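플라카리(Flarkari) 피킹 소프트웨어팀 채용 - 인식/플래닝/제어/툴링

급하게 올립니다. 오탈자 양해 부탁드려요. 팀 사정상 빨리 뽑아야 해서 공고문 다듬을 시간이 없음. 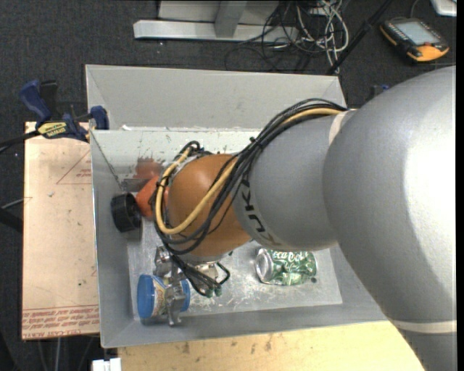 Po-yen Wan은 초안을 읽고 나서 "플래닝 엔지니어" 한 줄로 뭉뚱그리면 모션 플래닝만 해본 사람이 지원했다가 서로 실망한다고, 작년 공고 때도 그랬으니 인식 결과가 틀렸을 때 플래너가 뭘 해야 하는지까지 적으라고 했습니다. 맞는 말이라 아래에 직무를 쪼개서 다시 썼습니다. 길어졌네요.

하는 일

빈(bin) 안에 막 섞인 물건을 KUKA 팔로 집어내는 소프트웨어. 캔, 병, 원통, 모양 제멋대로인 것들. 찌그러진 캔도 집어야 하고 옆으로 누운 병도 집어야 함. CAD 모델 없는 물체가 대부분이라고 보시면 됩니다. 스택 이름은 Dosard, 내부에서 쓰는 기록/재생 도구는 Culosley. 공고에 계속 나오니 기억해 두세요.

지금 회귀 테스트용 픽 시나리오가 2297개 있고 이 중 209개가 계속 실패합니다. 실패 원인 대부분은 벽 근처 물체. 손가락이 들어갈 틈이 없는데 파지 점수는 높게 나오는 경우, 케이블 다발이 손목 자세를 제한하는데 플래너는 그걸 모르는 경우. 이거 같이 줄일 분 찾습니다.

모집 직무

1) 인식 엔지니어 (1명)
- RGB-D 기반 인스턴스 분할, 자세 추정. 반사 심한 금속 표면에서 깊이값 빠지는 문제 처리
- 빈 벽에 비친 색을 물체로 오인하는 케이스 정리 및 개선
- 추론 결과에 불확실도 붙여서 플래너에 넘기기. 지금은 점수 하나만 넘김. 부족함
- C++ / Python 둘 다. 학습만 하고 배포는 남이 해주는 방식 아님

2) 파지/모션 플래닝 엔지니어 (2명)
- 충돌 모델에 호스랑 케이블 다발 반영. 현재는 손목 둘레에 캡슐 하나 씌워놓은 상태라 너무 보수적이거나 너무 헐렁함
- 파지 후보 생성, 순위, 재시도 정책. 첫 후보가 실패했을 때 같은 데를 또 찌르지 않게
- 인식이 틀렸다고 판단되면 멈추고 다시 보기. 이 판단 로직이 사실상 제일 중요한 일감입니다
- 샘플링 기반이든 최적화 기반이든 하나는 밑바닥까지 파보신 분. 라이브러리 호출만 해보신 분은 좀 힘들 수 있어요

3) 제어 엔지니어 (1명)
- 빈 바닥 접촉 감지, 임피던스 파라미터 튜닝, 접촉 직전 감속 프로파일
- 외부 PC와 컨트롤러 간 실시간 통신. 지터 원인 찾는 거 좋아하시면 대환영
- 안전 정지 이후 복구 시퀀스. 지금은 사람이 펜던트 들고 손으로 빼냅니다. 자동화 가능한 부분 어디까지인지 정하는 것부터
- 실기에서 직접 돌리는 시간이 많음. 재택 비율은 네 직무 중 가장 낮아요

4) 툴링 엔지니어 (1명)
- Culosley 담당. 픽 한 번의 센서 데이터, 플래너 입력, 관절 로그를 시간 맞춰서 묶고 나중에 그대로 재생
- 실패 케이스 자동 분류, 검색 화면. 프론트엔드 조금
- 1월에 저장 포맷을 바꿨는데 변환 스크립트가 아직 반쪽짜리. 첫 과제가 이걸 마무리하는 일이 될 것 같습니다
- 로봇 경험 없어도 됨. 로그 파이프라인이나 디버거 만들어 보신 분이면 충분

공통 자격

- 리눅스, git, 코드리뷰 문화에 익숙하신 분
- 남이 짠 코드 읽는 거 싫어하지 않는 분 (오래된 코드 많습니다)
- 영어로 이슈 쓰고 읽기. 말하기는 천천히 해도 돼요, 팀 절반이 한국어를 못함
- 학위 안 봅니다. 경력 연수도 하한선 없음

있으면 좋음

- ROS 2 실무
- 실제 로봇을 한 번이라도 부딪혀 보고 원인 분석서를 써본 경험
- 시뮬레이터랑 실기 결과가 다를 때 어디부터 의심할지 자기 순서가 있는 분
- 행동 트리나 상태 기계로 복구 로직 짜본 경험

안 하는 일

하드웨어 설계, 그리퍼 설계, 납품 현장 설치. 이건 Tsao 쪽에서 합니다. 현장 출장은 제어 직무만 분기에 한 번 정도, 나머지는 거의 없음.

일하는 방식

아침에 짧게 모여서 전날 밤 돌린 재생 테스트 결과를 봅니다. 빨간 거 있으면 담당 정하고 끝. 실기 셀은 예약제이고 예약표에 이름 쓰면 그 시간은 본인 거예요. 실기에서 처음 돌리는 코드는 저속 모드, 둘이서 같이 봅니다. 이 규칙은 예외 없음. 병합은 리뷰어 한 명 승인 + 재생 테스트 통과. 플래너 쪽 변경은 리뷰어 두 명.

야근은 데모 직전에 있습니다. 없다고 쓰면 거짓말이라. 대신 대체휴가로 돌려드리고 실제로 다들 씁니다.

면접에서 만나실 사람: 인식은 Nerea Requena, 플래닝은 Po-yen Wan, 제어는 Mei-kuen Chung, 툴링은 Orathai Jitpraphai.

전형 절차

서류 > 화상 통화(40분) > 과제 > 실기 셀 방문 면접 > 처우 협의

과제는 직무별로 다릅니다. 인식이랑 플래닝은 Culosley에서 뽑은 실패 기록 65건을 드리고, 그 중에 마음에 드는 걸 골라서 왜 실패했는지 + 어떻게 고칠지 써오시는 것. 코드는 선택. 글로만 내셔도 불이익 없어요. 제어는 관절 로그 보고 원인 추정, 툴링은 작은 파서 하나. 과제비 지급합니다.

방문 면접 때는 셀 옆에서 같이 픽을 돌려보고 로그를 같이 읽습니다. 화이트보드 알고리즘 문제 안 냅니다. 멀리서 오시는 분 교통비 드리고, 못 오시면 화면 공유로 대체 가능하니 미리 말씀만 해주세요.

제출 서류

- 이력서 (양식 자유, 사진 넣지 마세요)
- 지원 직무 번호. 두 개까지 가능
- 직접 디버깅한 것 중 제일 오래 걸린 버그 이야기. 공백 포함 2000자 이내. 로봇 아니어도 됩니다. 이걸 제일 꼼꼼히 읽어요
- 공개 가능한 코드가 있으면 링크, 없으면 생략

보내실 때

채용 페이지 하단 지원 버튼으로. 제목에 직무 번호랑 이름만 적어주세욥. 담당은 Cheuk-hei Shih. 첨부는 PDF로 부탁드리고 압축파일은 메일 서버에서 튕기니까 쓰지 마시고요.

마감 없음. 자리 차면 해당 직무부터 내립니다. 서류 답변은 떨어지신 분께도 다 드려요, 좀 늦을수는 있습니다.

자주 오는 질문

비자? 지원합니다. 단 입사까지 시간이 걸리니 서류에 현재 상태 적어주시면 빨라요.

인턴? 이번엔 없음. 여름 인턴은 따로 공고.

파트타임? 툴링만 가능. 주 3일부터.

논문 써도 되나? 됩니다. 고객사 데이터 빠진 범위에서, 내부 검토 한 번 거치고.

대형 모델 기반 정책 쓰나? 실험은 합니다. 현재 배포 코드에는 안 들어가 있어요. 이쪽 관심 있으면 플래닝으로 지원하시고 통화 때 얘기해 주세요.

게시일 2023년 4월 1일. 만우절 아니고 진짜 채용입니다.

수정: 제어 직무 인원을 2명으로 잘못 썼던 것 1명으로 고쳤습니다. 이미 지원하신 분은 다시 안 내셔도 됩니다.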